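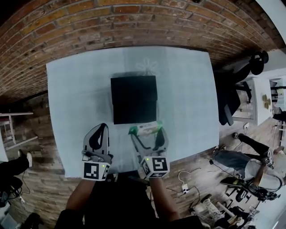

A reader from Polthorpe wrote in to ask why anyone has to teach a robot at all, when a computer can already beat people at chess. It is a fair question, and the answer has a lot to do with boxes, hands and practice.

Chess has rules that can be written down. A knight moves in an L shape, and it never slips off the board. Putting a small package into a box is different. The package might be turned sideways. The flap of the box might be in the way. If you squeeze too lightly, the package drops, and if you squeeze too hard, you crush it. You can do this job without thinking, but try writing down every tiny movement your fingers make. You would fill a lot of paper, and the robot still might miss.

So engineers often skip the writing and show the robot what to do. This is called **teaching by demonstration**. A demonstration is when somebody does a job while somebody else learns from it.

## Teaching with grippers in your hands

A gripper is the part of a robot that takes hold of things. Most grippers are simpler than a human hand. Many have only two fingers, which open and close like kitchen tongs.

One way to teach a robot is to take the grippers off the robot and give them to a person. The person at the table above has one in each hand. The right gripper is holding a small package just below a flat black box.

Why not just use bare hands? Your hand has five fingers, and it can bend in ways a gripper can't. If you pick up a coin by sliding it to the edge of a table with your pinky, a robot with two fingers can't copy you very well. When you hold grippers, you have to do the job the way the robot would do it.

Each gripper also wears a white cube with black square patterns on it. Patterns like these are called **markers**. They look a bit like the square codes people scan with a phone. A computer can find a marker in a video and work out where it is and which way it is tilted. If the marker is fixed to the gripper, the computer can work out where the gripper is too.

## Teaching from far away

Another way is called **teleoperation**. "Tele" means "far," as in telephone. In teleoperation, a person drives a real robot by remote control, and the computer remembers every move.

The controls can look like a video game controller. They can also be a pair of small arms that the person moves, while bigger robot arms copy them. The person may be standing next to the robot or sitting in another building.

Teleoperation is good because the robot's own arms do the work, so the computer records exactly what those arms can do. It can be slow, though. Driving a robot arm feels strange at first — a bit like tying your shoes with oven mitts on. Hand-held grippers are usually quicker, and you can carry them to a kitchen or a classroom without bringing a whole robot along.

There is a third way as well. With some robots, you can take hold of the arm and push it gently through the motion, the way a coach might guide your arm when you learn to swing a bat.

## What the computer saves

Each time a person does the job from start to finish, it is called an **episode**. For each episode, the computer may save:

- video of the table and the objects
- where each gripper was
- how far open or closed each gripper was

All of this is saved many times every second. Later, a computer program studies the episodes and looks for patterns. It learns that when the package is over here, the gripper should go that way, and when the package is between the fingers, the fingers should close.

## Why one time is not enough

If you saw one picture of a dog, you might think all dogs are brown and fluffy. A robot has the same trouble. If it sees a job done only once, it may learn that the package is always in the same spot.

That is why people do the job over and over and change something each time. They turn the box a little. They move the package. They start with the left hand in a new place.

At Skerkar, a workshop that teaches robots to pack small things, one packing job took 396 episodes. Before each new one, the people at the table had 60 seconds to move things around. A bigger project called Pokivberg put many jobs together and ended up with 2455 episodes. People took turns, so the robot could learn from different styles.

Mistakes can be useful too. If a package slips and the person picks it up again, the robot gets to learn how to fix a slip. Other mistakes are thrown out, such as when somebody stops halfway through.

## Try it yourself

You need two pairs of kitchen tongs, a small box with a flap, and an eraser. You also need a friend.

1. Put the box and the eraser on a table.
2. Hold one pair of tongs in each hand.
3. Use only the tongs to open the flap, put the eraser in, and close the flap.
4. Ask your friend to watch and then copy you.
5. Turn the box a different way and do it again.

Now try it a harder way. Let your friend hold the tongs with closed eyes while you give directions out loud. "Left a little. Down. Stop. Squeeze." Count how many words it takes to get the eraser into the box.

## Words to know

**Demonstration:** doing a job so that someone or something can learn it.

**Episode:** one recording of a job, from start to finish.

**Gripper:** the part of a robot that holds things.

**Marker:** a pattern that helps a computer find where an object is.

**Teleoperation:** driving a robot by remote control.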